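Plimavdale, 12/07/2020 – Second floor, end of the hall. Coffee gone cold, fan noise, Myrto Chrysikopoulos typing with one hand. Her group wants a robot arm that can tidy a table after being shown how just a few times. Not thousands. 49 demonstrations, to be exact.

The trick is in what gets thrown away. Most labs keep every second of a demo. Plotby, the group's training code, drops the long boring reaches and keeps the moments near contact – fingers closing, fingers opening. Less data, and so far better grasps.

How much better? In November the arm ran 119 trials on fruit and small household stuff. The old method, trained on full recordings, got through the same list with 3 times as many drops. Birger Hedlund, who wrote the first version, didnt believe it and reran the lot over a weekend. Same answer.

Not everyone is sold. Osvaldo Assunção, at Magalhães, likes the idea but wants to see it on a messier table, with a diffrent arm. "Fruit is kind," he says. "Try a sock."

Fair. Two views help, the group says – one at the wrist, one fixed off to the side. Take either away and the numbers slide. Next up, new objects, new lighting, a paper if there's time.
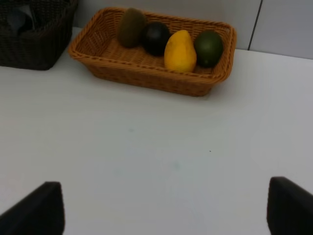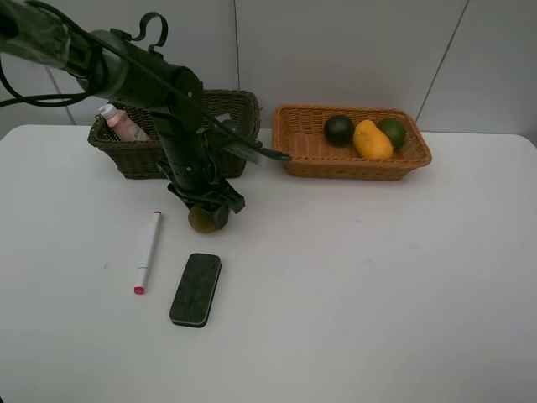 Fruit in the lighter of two woven baskets, seen from the wrist (first) and from the fixed camera (second).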